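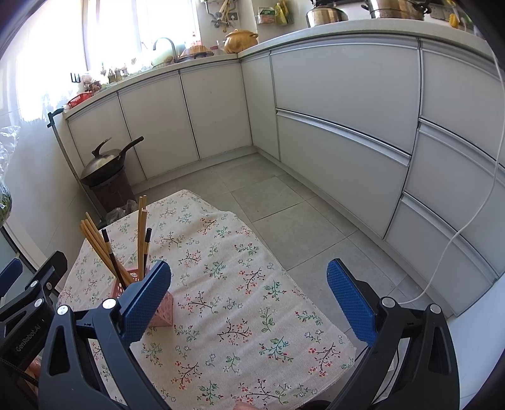
Noemi Delacroix asks me to take off my shoes before I come in, and then she apologises for asking. The flat is on the third floor, over a shop that repairs bicycles. She has lived in it since 189 was still the number of the bus which stopped outside, she tells me, and I understand that this is how she counts time. The bus has another number now.

She is a translator of cookery books. In almost thirty years she has brought into English the recipes of fishermen, nuns, hotel chefs and one retired judge who wrote only about soup. Her newest work, Obi, is a collection of home cooking from several families, and it will come out in August with a small press called Tivano.

I wanted to know first why a recipe is difficult to translate. To me it looks like the easiest kind of text: take this, cut it, boil it.

"Everybody thinks so," she says. "But a recipe is full of things the writer did not say. She writes 'cook the onions'. In her village every person knows how long. It may be five minutes or it may be an hour. If I write 'cook the onions' in English, the reader will do what his own mother did, and he gets a different dish."

So she telephones. When she can, she speaks with the author, and when the author is dead she speaks with the daughter or the neighbour. For one book she called the same woman eleven times about a dumpling. At the end the woman sent her a letter with a piece of string in it, cut to the right length.

She still has the string. She looked for it in two drawers while I drank my tea, but she did not find it.

The measures are the part she likes least. The judge used a coffee cup for everything, and he had inherited the cup. "I asked him to fill it with water and weigh the water. He was offended. He said that a person who needs a scale should go to a restaurant." In the printed book the cup is given in millilitres, with a note from the judge that he does not agree.

I ask if she cooks each recipe herself. She used to. For her first book she cooked all of them, and she says she was heavier and poorer when she finished. Now she cooks those she does not understand on paper. Otis Greenberg, her editor at Tivano, cooks some of the others at home and sends her his questions on Monday mornings.

"Otis is a bad cook," she says with affection. "This is very useful. If Otis can make it, the sentence is good."

I spoke with Mr Greenberg later by telephone and I read this to him. He did not protest. He told me that he once left a fish in salt for two days, as the translation said "leave it until the second evening" and he began to count from the wrong evening. The sentence was changed. The first printing of that book was 4,000 copies, and he is still glad that he bought the fish before they went to press.

There is also the question of words that have no partner. Noemi Delacroix keeps them in a school notebook, and there are more than 500 now. One is a verb for stirring so slowly that the spoon makes no sound. Another is the name for the rice at the side of the pot, which is drier than the rice in the middle and which in some houses belongs to the oldest person. She does not like to leave such words in the original language with an explanation at the foot of the page. Her colleague Toshio Hattori does this often, and the two of them have argued over it for years, mostly by post.

"Toshio says that the reader must travel to the book. I say the reader has flour on his hands. He cannot turn to page 50 to see what a word means."

Did she ever give up on a recipe? She thinks for some time before she answers. There was one, a cake for funerals. The author had written it down as her grandmother spoke it, with no amounts, and the order was wrong, with the oven coming before the eggs. Noemi Delacroix tried it four times. Then she translated it exactly as it stood, with the wrong order, and asked the press to print it like this.

"I had letters. One man was angry. But a lady wrote to me that she made it, and it was flat, and they ate all of it."

At the door, while I tie my shoes, she asks what I will cook this evening. I say an omelette. She wants to know how many eggs, and whether I put the salt before or after.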